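Workbench

A workbench is a sturdy table at which manual work is done. The term covers the heavy timber benches of joiners, the steel-framed benches of machine shops, and the lighter tables used for assembly, repair and inspection. A bench differs from an ordinary table mainly in its stiffness, its height, and the means it provides for holding work still. 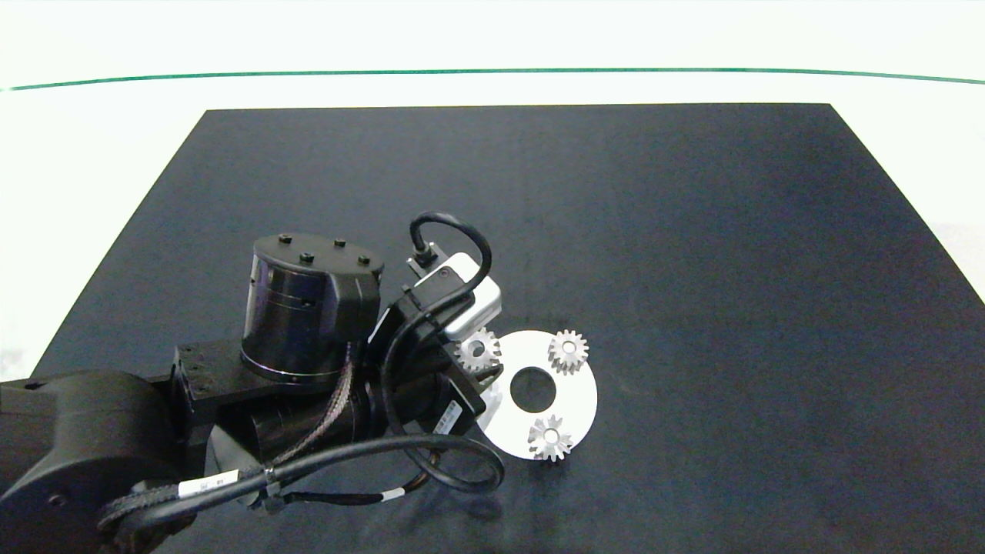

T. Khondokar
Contributing editor, tools and workshop equipment

Construction

A workbench has two main parts, the top and the base. The top carries the load and takes the wear. The base holds the top level and resists racking, the sideways movement produced by planing, sawing and filing. Racking is controlled by wide stretchers, by diagonal braces or by solid panels fixed between the legs. A bench that is strong enough to carry a load may still rack badly if its joints are loose.

Timber bases are commonly joined with mortises and tenons, and the long stretchers are often bolted so that the bench can be taken apart. Steel bases are welded or bolted and usually have threaded feet for leveling. Sheet steel cabinets below the top add mass and storage but reduce the space for the worker's knees and feet.

Tops

Woodworking tops are made of dense hardwood, laid up in strips with the grain running lengthwise. Solid tops move with changes in humidity and are fixed to the base through slotted holes or with wooden buttons. Tops for metalwork may be covered with sheet steel. Laminate and rubber coverings are used where parts must be protected from scratches or where spilled liquids must be wiped up quickly.

Color affects use more than is often assumed. A dark top gives strong contrast with bright parts, and a pale top makes dark screws and fragments easier to find. Glossy coverings of any color produce glare under direct lamps.

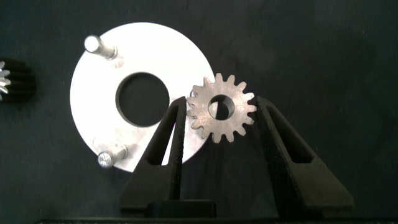
Small parts are also affected by the flatness of the top. Fasteners and turned pieces roll on a surface that is out of level, and thin parts rock on one that is dished. Raised edging prevents losses but gets in the way of clamps, so it is normally fitted on the rear and the two ends only.

Dimensions

Height is set by the work. Planing needs a low bench, at which the worker can bear down from the shoulders. Fine assembly needs a higher one, with the forearms supported. A depth of 60 cm allows the back edge to be reached from a seated position. General lighting of 1000 lux at the surface is specified for the assembly benches in the Plivorik catalog, which also lists a timber model with a mass of 70 kg.

Work holding

The front vise is mounted at the left end for right-handed users. The Genaretti pattern places the screw below the jaw line, which leaves the full jaw width clear. Bench dogs, holdfasts and stops fit into holes in the top.

History

An inventory made at the Somovby joinery in 1751 lists benches with wooden screws and iron holdfasts. Factory-made benches with steel screws later replaced most shop-built ones there.

See also: Bench vise; Holdfast; Sawhorse; Surface plate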